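*Notes to self. Slide cues in bold. Talk slot is Thursday, right after lunch, so assume a third of the room is digesting.*

**Slide 1 – title**

Say the title once, then say it again in plain words: we trained a grasping policy in cluttered simulated rooms, and we wanted to know how much of the clutter was doing any work.

Don't thank the organizers for the coffee. Last year three speakers did that in a row and it got strange.

**Slide 2 – the folk belief**

Everyone in this room believes in domain randomization. I believe in it too. You throw junk into the simulator, you vary the lights, you change the wallpaper, and the policy comes out tougher. Ask why and you get a shrug with a citation on it.

The question we started with at Plerkgate was embarrassing in its simplicity. If I have a fixed budget of training scenes, should I spend it on stranger objects to pick up, or on stranger objects standing near the thing I pick up?

Pause here. Somebody will nod as if they know. Do not make eye contact with that person.

**Slide 3 – setup**

Keep this short, it's in the paper.

- One arm, one parallel gripper, one desk.
- 50 target objects, all of them things a hand would recognize.
- 157 distractor assets, pulled from Flusent, our scene generator. It has no taste whatsoever.
- 2 training conditions: tidy and junk.

Tidy means the target sits on the desk with things that belong on a desk. Junk means Flusent draws from the whole asset pool and puts the results on the desk, behind the desk, and wherever else physics will put up with them. Same number of objects per scene in both conditions. Same number of scenes. Only the choice of objects changes. Say that last part slowly, it's the first thing reviewers asked about and the second thing they asked about too.

**Slide 4 – what we expected**

We expected junk to win on everything. I had written the abstract. It was a good abstract. I was fond of the second sentence.

**Slide 5 – what we got**

The bar chart. Leave it up for a while before talking.

Left pair of bars: success on held-out tidy scenes. Tidy and junk are close enough that I wouldn't fight anyone over it.

Right pair: held-out junk scenes. The junk-trained policy does better, as it should. The gap is smaller than I'd hoped when I bought the poster tube.

Then click, and the third pair comes in: scenes where a distractor touches the target or sits behind it from the camera's point of view. That's where things come apart. The tidy policy closes on the wrong edge, or it closes on air with great confidence.

So far this still sounds like the folk belief with extra steps. Keep going before they pick up their phones.

**Slide 6 – the Domínguez split**

We call it the Domínguez split, after the meeting room where the argument happened. The room has a whiteboard that doesn't erase, so the argument is still there.

The idea: sort every junk scene by what the clutter does to the outline of the target as the camera sees it. If nothing overlaps the target or crowds its outline, the scene is "decor." If something does, the scene is "crowding." Then retrain on each pile separately, same budget.

Decor-trained policies looked almost exactly like tidy-trained policies. You can put whatever you like at the back of the desk. As long as it keeps its distance, the network treats it as wallpaper.

Crowding-trained policies got nearly all of the junk benefit. And it didn't seem to matter much what was doing the crowding. A plant, a box, a second copy of the target: fine, fine, slightly evil but fine.

**Slide 7 – what one of these looks like**

Let them look first. The arm has the game controller just off the desk. The leafy plant is directly behind the gripper, and the big spoked wheel is behind the controller and to the right. The construction barricade at the back is Flusent's idea of a home office. Point out the pen too, because people like the pen.
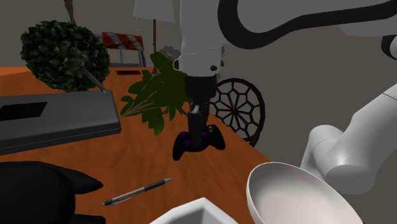
Controllers were one of our harder targets overall. Two grips, a dark body, and plenty of places where a pair of fingers can land and feel good about itself for half a second. In the tidy condition the policy learned to go for whichever end had the cleanest edge against the desk. Take away the clean edge and it had no second plan.

If someone asks about texture: yes, we tried swapping the desk for plain gray. It changed less than the lighting did. Backup slide 2.

**Slide 8 – the real arm**

Admit up front that this part is small. 54 trials on hardware, split evenly between the tidy policy and the crowding policy, with Javum doing the calibration. Javum is our in-house calibration tool and it works very well on days when it has been restarted.

The ordering held up. The crowding policy did better than the tidy one, and the difference lived mostly in the scenes where we'd pushed something up against the target. I would not carve the margin into anything. I'd bet lunch on the direction.

Failures worth showing, if there's time:

- The policy that picked up the neighbor. Neatly, too. Good grasp, wrong object.
- The slow one. It hovered long enough that I checked the cable. It was thinking, or whatever we're calling that this year.

Skip the video if the projector is doing the green thing.

**Slide 9 – what I'd do with this**

If you generate scenes for a living, stop counting assets. Our generator reported asset variety on its front page for a year and we were all very proud of the number. Measure how often something interferes with the target's outline, and move that dial first. It costs an extra render pass per scene.

I'm not saying strange backgrounds are useless. Navigation people, please lower your hands. I'm talking about one arm at one desk with the camera held still. Move the camera and I expect decor starts to earn its keep – we haven't run it.

**Slide 10 – questions**

Likely ones:

*Did you control for target pose?* Yes, same pose distribution in every condition. Appendix.

*Is crowding just occlusion?* Mostly, though we count near misses too. Removing the near misses hurt a little. I don't have a good story for why and shouldn't make one up on stage.

*Will you release the scenes?* Scenes and split labels, yes. Flusent itself, in December, once somebody has removed the comments.

*Why a barricade?* Check the time. If there are under two minutes left, say "coverage" and sit down.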